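Music > Groups > Ternent

Ternent (vocal group)

31/05/2026, by Ntombi Mtshali

Ternent is a five-voice group that blends South African choral singing with electronic music. It was formed by Xolani Moodley and Nélida Cáceres, who met while working at the Skisterus studio. The group's first album, Chauke, was pressed in an edition of 900 copies and runs 33 minutes.
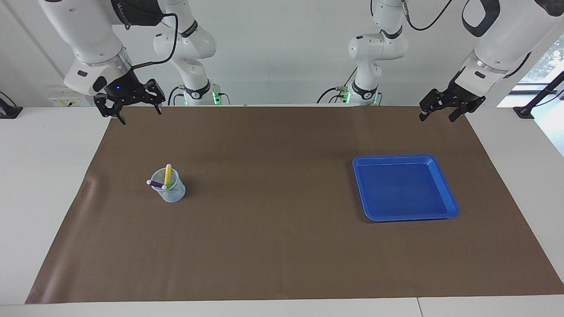
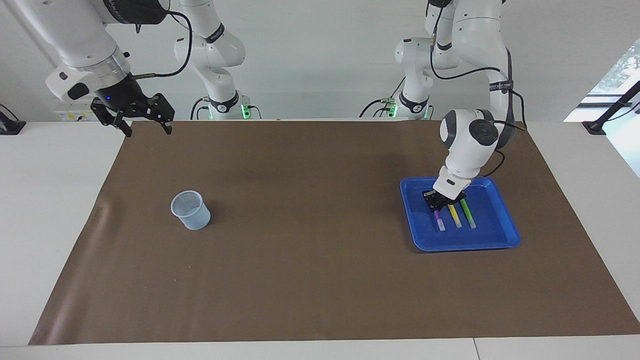 Brown paper on a white tabletop, both views.

Tshepo Baloyi joined as bass singer the following October. A second album, Gurkelitz, was recorded with a choir of 65 and includes two songs in Spanish written by Cáceres.

Contact | © Ntombi Mtshali | Back to top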